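Chapter 2
Designing the Challenge

A physical game show is built from challenges, and each challenge has to make sense to people who may have tuned in halfway through. This chapter covers how a challenge moves from a line in a pitch document to something a contestant can play. Scoring and prize structure are left for Chapter 3.

We will return several times to Katiyar, a studio game in which pairs of contestants carry, stack and sort objects against a clock. Its first series used 25 challenges, picked by producer Naledi Rampersad from 592 written ideas. Most of the rest were dropped on paper, before anything was built.
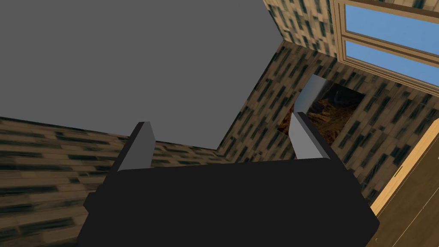
Viewers decide what a challenge is asking for in the first few seconds, usually before the host has finished the rules. The shape of the equipment does a lot of this work. Two upright fingers with an open gap between them suggest gripping, and a viewer starts to wonder what will go in the gap. A ramp suggests rolling. When the equipment suggests one action and the rules call for another, the host has to spend airtime correcting the audience.

Rampersad's team tested for this by showing each setup to office staff with the sound off and asking them to write down the goal. If two readers gave different answers, the setup went back to the designers.
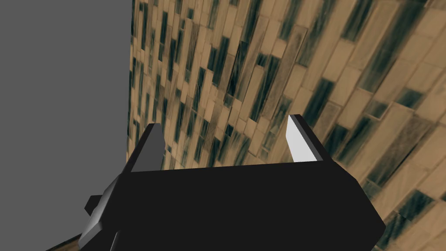
2.1 The goal, the limit and the risk

Every challenge needs a goal the contestant can reach, a limit on how it may be reached, and a risk of losing ground. In "Jarley," a round from the second series, the goal was to move a set of pieces across the studio. The limit was that hands could not touch them. The risk was a drop — any piece that hit the floor went back to the start.

Game designer Giang Hứa cut the number of pieces twice during rehearsals in July. The round had been running long, and the last minute repeated the one before it. 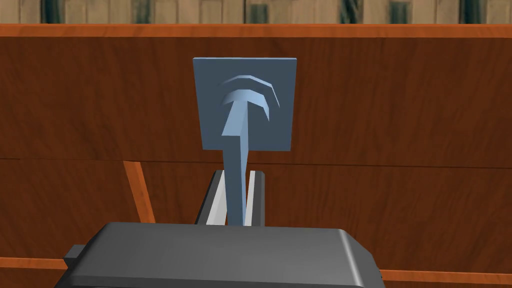

Figure 2.3. A T-shaped piece held upright between two fingers.

Key terms: goal, limit, risk, silent read, reset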